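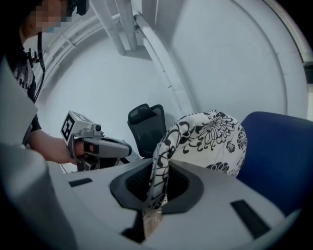 The Sewing Corner at Skovine

Welcome to the gallery for our back workroom, the one past the stairs where the chairs never seem to stay where anybody put them! We've been fixing up the place bit by bit since February, mostly in the evenings after supper, and so many of you wrote in asking about the fabrics and the seating that it seemed high time to give the room a page of its own.

White with black chrysanthemum-like flowers
Of all the cloth we've brought in, this floral is the one I keep coming back to. The flowers are big and open, drawn in black outline with leaves and curling stems between them, and I do love how well it gets along with plain black office furniture (I was worried it would look too fussy, and it doesn't one bit). We looked through 123 patterns in the Dokance book before settling on a favorite, and I'm sure I would have gone through another hundred if I'd been let alone with a pot of coffee.

The black mesh chair
An office chair with a mesh back and a headrest, and a fine friend on a long evening. Mesh is kind to you in a warm room, and ours gets very warm once the iron has been on for a while. A soft brush is all I ever use on it, going gently along the weave.

The blue seat
Padded, with a nice rounded edge, and such a deep blue! Next to all that black and white it does the work of a whole bunch of flowers. I've been tempted to look for a second print with a little blue in it, just to tie the two together, and Mathebula Fabrics has one put aside that may be coming home with me yet.

More to come
The curtains are next, 11 yards of them, and after that the long shelf for the Lukus thread boxes. The workroom is open to visitors until 8 in the evening, so do stop in, and bring your mending along if you have any.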